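**Cloth policy grabs two layers, or the mat, when the wrist view goes dark. Software fix?**

Posted by Costel Stoyanova in Perception and Control, October

I'm running a two-arm setup that spreads out T-shirts and other small garments before a separate folding routine takes over. The arms are driven by a learned policy that takes in the wrist cameras, one top view and the joint positions, and puts out chunks of joint targets. Above that is a small state machine I wrote that decides which phase we're in: find, pinch, lift, spread, release. The state machine lives in a package called Brirkier, which I inherited, and the motor bus runs on Jarnero. I don't think either one is the cause but I'm mentioning them in case it matters.

The find phase is fine. The pinch phase is where I lose trials. Two things go wrong:

- it closes on the top layer plus the one under it, and then the spread phase has nothing to spread
- it closes on the garment plus the work cloth, and the lift phase pulls the work cloth up with it

I trained on 200 demonstrations, all teleoperated by the same two people. Adding more of the same hasn't helped. I went from 150 to 200 and the pinch phase looked the same to me. 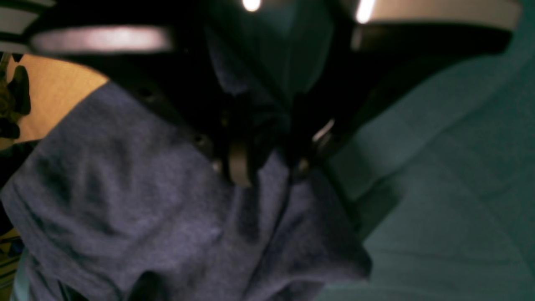 My pinch check runs on the wrist view alone. It crops the area between the fingers, runs a segmentation mask, and asks whether the masked pixels in the crop are garment or background. At the moment of contact that crop is nearly useless. The fabric bulging up between the jaws comes through as deep navy, while the same kind of cloth a little further out is a heathered blue-gray, and the mask treats them as two different things. Half the time it labels the bulge as part of the gripper. The policy itself is getting the same pixels, so I assume it's as confused as the mask is.

What I've tried:

1. Raising the camera exposure. The fingers look better and everything pale clips to white.
2. Histogram equalization on the crop. The mask got noisier.
3. Color jitter during training, fairly strong. Small improvement in find, none in pinch.
4. Lowering the approach speed by half. Fewer blurry images, same double grabs.

The work cloth is a light blue-green and the garments I care about are mostly blue, gray and purple. I could change the cloth. I'd like to know if that's giving up too early, because whoever uses this after me won't always pick the cloth color.
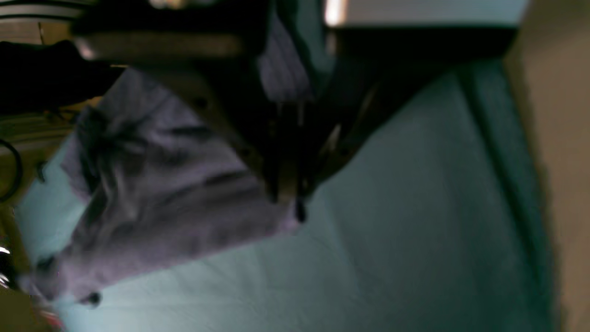
Timing is the other part of this. The cameras and the joint readings come in on separate threads and I pair them by arrival time, which I know is lazy. During the fast part of the motion the wrist view is smeared badly enough that the fingers lose most of their fine detail, and the fingertip ends up right where the lavender cloth meets the light blue one, so a few pixels of error decides which cloth I think I'm over. If the image is old by the time the policy uses it, the fingertip has moved on. I haven't measured the delay. I can log it if someone tells me what to log.

I'm not looking for "buy a tactile sensor". There's no budget for that until spring at least. Is there a way to do the layer check in software with what I have?

---

**Carolina Macedo**

Measure the delay first. You might be debugging two problems as one.

Stamp every image when the driver hands it over, not when your policy thread picks it up. Stamp the joint readings the same way and from the same clock. Then log three numbers per control step: age of the wrist image, age of the joint reading, and the difference between them. Run it for five minutes with the arms moving as they would in a real trial. Idle numbers will look good and tell you nothing.

We had this at Plosance on a bin sorting cell. The wrist images were 15 ms behind the joints on average, which was fine, but every so often one was 200 ms behind because the recorder was writing video to the same disk. Those late ones lined up with most of our bad picks. Moving the recorder to its own process with a bounded queue fixed it. The policy wasn't retrained.

Once you have the stamps, keep a short buffer of joint readings and interpolate to the image time. It's a few lines:

 q = interp(joint_times, joint_values, image_time)

Do it in the training data too if your logs have what you need. If you only do it at run time you have changed the input distribution, and the policy may get worse before you work out why.

For the layer check, stop asking the contact image. You already know it's dark and close. Take the decision in two places where the view is better:

1. **Before contact.** Stop the fingers a little above the cloth, let the arm settle for 5 control steps, take one clean image, and pick the pinch point from that. Then go down open loop. The last bit of travel is short and you don't gain anything from looking during it.
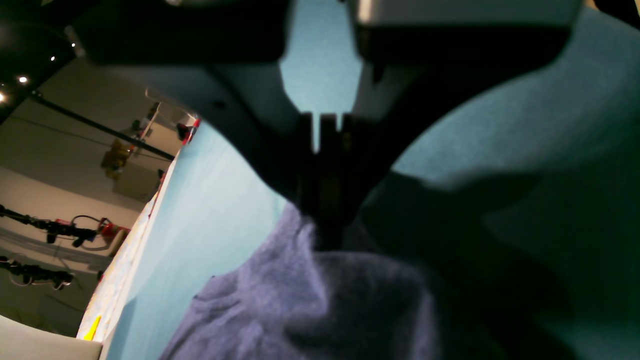 Thanasis Konstantinidis cut in under this step to say that open loop descent only works if the height is right, and with crumpled cloth the height is the thing you know least. Carolina agreed and said to end the descent on motor current, with a hard floor on height as a backup. Pick the current threshold by pressing on the bare work surface and on a thick bunch of fabric and choosing a value that catches both.

2. **After a small lift.** Close, raise the gripper a few centimeters, stop, and look again, this time with the top view. If the work cloth came up, its outline against the table changes and a plain image difference will see it. If two layers came up, the lifted part tends to be wider and the garment as a whole shifts more than it should. Put back and retry if either check fails. Limit the retries or it will sit there all afternoon.

Neither check needs the garment to be a particular color. The first one does need you to fix the segmentation mask, so relabel a batch of images from the settled pose and train the mask on those only. I'd start with 500. You don't need contact images in there at all.

---

**Ermelinda Carrilho**

Change the cloth. Get a white or orange one and see how much of the problem goes away. If it all goes away you have your answer.

Also check that auto exposure and auto white balance are off on the wrist cameras. With auto on, a dark garment filling the view makes the camera brighten everything and then your mask is looking at different colors every second.

---

**Antigoni Kokkinos**

I agree with most of what Carolina wrote. I'd do it in a different order, and I have a few things to add on the two-arm side, as the question only talks about one gripper at a time.

With two arms you have a way to hold the garment still while you test a pinch, and it sounds like the state machine isn't using it. Ours goes like this.

### Anchor first

Pick one arm as the anchor for the trial. It presses down on one end of the garment and stays there with a position hold. No closing needed. The other arm stays open near the far end until the anchor reports steady current. In Brirkier terms this is a new phase between find and pinch. We run Leitão for sequencing and there it's a barrier that both arms wait on. If Brirkier has nothing like that, a shared flag with a timeout is good enough.

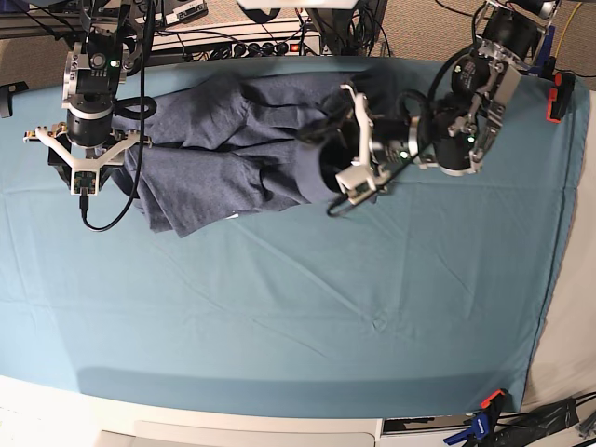 ### Test the pinch with a short pull

When the free arm has closed, move it sideways a small distance, away from the anchor, and record motor current on both arms. What you want to know is how the load changes through the pull:

- Single layer: the slack comes out first, then the anchor side feels it gradually.
- Two layers: the anchor side usually feels it earlier, and it rises faster.
- Work cloth caught: both arms see load almost at once. If your cloth is clamped down like ours, this one is easy to spot.

I wouldn't write rules for the first two. Save the current traces from your trials, label them by hand, and fit something small. Ours is a logistic regression on a handful of values per trace. It gets the work cloth case right nearly always, and single against double is decent on T-shirts and poor on anything ribbed or stretchy.

Keep the pull slow. Friction in these small motors is large compared to what a T-shirt does to them, and at speed you're mostly reading the gearbox.

### What to train on

Your 200 demonstrations are probably all clean. Teleoperators look at the table directly, so they see a bad pinch coming and avoid it, and the policy never learns to let go and try again. Collect a batch where the operator starts from a bad pinch on purpose, opens, backs off and regrasps. Have the operator work from the camera views only for that batch if they can stand it. It's slower and people complain.

On the mask, I'd drop it from the pinch phase completely once the pull test works. Keep it for find.

On Ermelinda's point, I'd try the other cloth too, as a test. Locking exposure and white balance is worth doing today whatever else you choose, but your existing demonstrations were recorded with whatever the cameras were doing at the time, so look at those before you lock it at some new value.

---

**Costel Stoyanova**

Thanks all. Auto white balance was on for one wrist camera and off for the other – no idea how long it's been like that. Both are locked now.

I logged the image ages the way Carolina described. The average is fine and there are spikes when the recorder flushes, so that's the next thing to move. I'll do the settle pose after that, then the anchor phase. Brirkier has no barrier so it will be the shared flag.

Antigoni, what pull distance do you use? And do you zero the current reading before each pull or once per session?

---

**Antigoni Kokkinos**

Before each pull, with the fingers closed and the arm still. Two centimeters for shirts. Go shorter for socks.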